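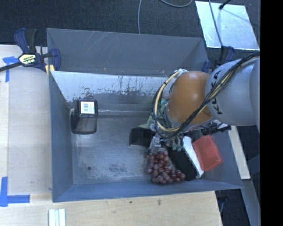
Fingers or suction for mixed bin picking?

Filed under: Grippers & End Effectors
Last updated: July 28, 2025
9 replies – 3 shares

binrat_trelldale
We're comparing two grippers on the KUKA at Trelldale, fingers against a Cladero suction head. Same metal bin, same mixed items for both, grapes included. We're planning 200 picks with each. Has anyone run something similar, and would you change the mix?

torque_wrench
Suction won't do much with a bunch of grapes. I'd drop them from the test or you're comparing apples with nothing.

binrat_trelldale
They're staying in. The customer sells groceries. The fingers are the Baumgart set with the soft tips.

mapleservo
Agree with leaving them in, but report them separately. We did 400 picks in April and put everything into one score. The boxes hid how poor the result was on produce. Had to redo the lot.

torque_wrench
Fair enough, separate scores I can live with. I still think a lab that mixes fruit and boxes is testing the planner more than the gripper.

offset_ollie
What about your hose and cable routing? That's a big loop beside the orange joint. On ours the loop caught a bin wall when the wrist rolled over. We shortened it and added ties.

binrat_trelldale
It needs the slack for the wrist. I've limited the roll in the Arulo controller for now. Could try another tie.

mapleservo
How is the bin held? Ours crept every time a finger touched the side.

binrat_trelldale
Bar clamps at the corners, Irwin on the far left one. Blue tape on the bench for reference marks.

offset_ollie
I'd bolt it. Clamps are fine for 25 picks, but check it against the tape before each block if you're doing 200.

torque_wrench
Disagree, clamps are fine if you do them up properly. Bigger worry is the glare off that back slope. Our depth camera lost points on bare metal like that and we ended up painting the bin matt grey.

binrat_trelldale
No painting, it's the customer's bin. Fingers are at 96 picks so far. I'll post both tables once the suction block is finished – grapes on their own line.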